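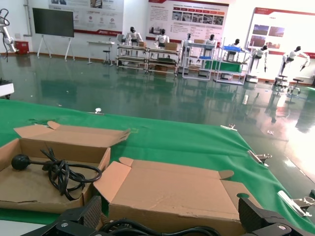 Liste : atelier-colisage
Objet : Re: Rangement des appareils à câble solidaire, format de carton
Date : 2025-11-12

Bonjour,

Je réponds point par point au message du site de Serra, cité en partie ci-dessous.

> Nous avons repris le format Follero pour tous les appareils dont le
> câble n'est pas démontable. Le carton est trop large : l'appareil se
> déplace d'une paroi à l'autre et le câble s'emmêle. Faut-il passer
> au format inférieur ou ajouter un calage ?

Ajouter un calage. Le format inférieur a été essayé en mai sur l'ancien poste et il oblige à plier le câble à la sortie du manchon. C'est à cet endroit que les gaines cèdent. Un rayon de courbure trop court ne se voit pas à la réception, il se voit au bout de quelques remises en carton.

Pour la disposition, je propose de conserver ce qui est écrit dans la fiche 213 :
- appareil à plat contre une paroi, tête vers l'extérieur ;
- câble lové à part, côté opposé, en boucles de même diamètre ;
- une attache réutilisable à 2 tours, jamais de collier serré ;
- cloison en carton simple cannelure entre l'appareil et le câble.

Sur la photo, l'appareil noir à tête ronde est du côté gauche du carton, et son câble fait un paquet de boucles vers la paroi droite. La répartition est bonne. Il manque le lovage : les boucles se croisent et traînent sur le fond. Le second carton, vide, rabats ouverts, peut recevoir le même aménagement.

> Autre question : les rabats. Certains se recourbent aux angles et
> ne se referment plus à plat. Faut-il mettre ces cartons au rebut ?

Non, pas pour un angle recourbé. Le critère de la fiche est la ligne de pliage. Si elle est nette et que le rabat revient sans forcer, le carton reste en service. Si la cannelure est écrasée sur la ligne ou si la couverture extérieure est déchirée, rebut. Les languettes se redressent à la main, dans le sens inverse de la courbure, avant fermeture. L'encoche d'un rabat n'est pas un défaut tant que le bord n'est pas fendu au-delà de la découpe.

Pour le stockage des cartons vides, ne pas les laisser ouverts sur la table d'une séance à l'autre. Les mettre à plat, fond déplié, en pile limitée à 800 mm de haut.

> Enfin, le tissu vert. Il glisse quand on tire un carton vers soi.
> Clastow recommande un adhésif double face sous le bord.

Je ne suis pas favorable à l'adhésif. Il laisse un résidu sur le plateau et il faut changer le tissu à chaque décollage. Les pinces métalliques en bord de table suffisent si on respecte l'ordre de pose : d'abord le bord éloigné, tissu tendu, puis le côté droit, en tirant vers l'angle. Chez Lasuleck ils posent le côté en premier et le tissu fait un pli en diagonale. Vérifier aussi que la pince mord sur le plateau et pas seulement sur le retour du tissu.

Soulever le carton au lieu de le tirer règle une bonne partie du problème. À rappeler dans la consigne de poste.

Reste ouvert : la référence de la cloison. Le lot actuel est découpé pour l'ancienne profondeur et dépasse, ce qui empêche les grands rabats de se rejoindre. En attendant la nouvelle découpe, recouper au cutter sur la hauteur, dans le sens des cannelures. La commande minimale est de 1 000 pièces. Merci aux autres sites d'indiquer sur la liste leur besoin avant que je la passe, avec la cote intérieure mesurée carton monté (et pas celle du catalogue, qui est donnée hors tout).

Je mets à jour la fiche 213 pour les rabats et l'ordre de pose des pinces. Le reste ne change pas.

Cordialement,
Le magasin, site de Follero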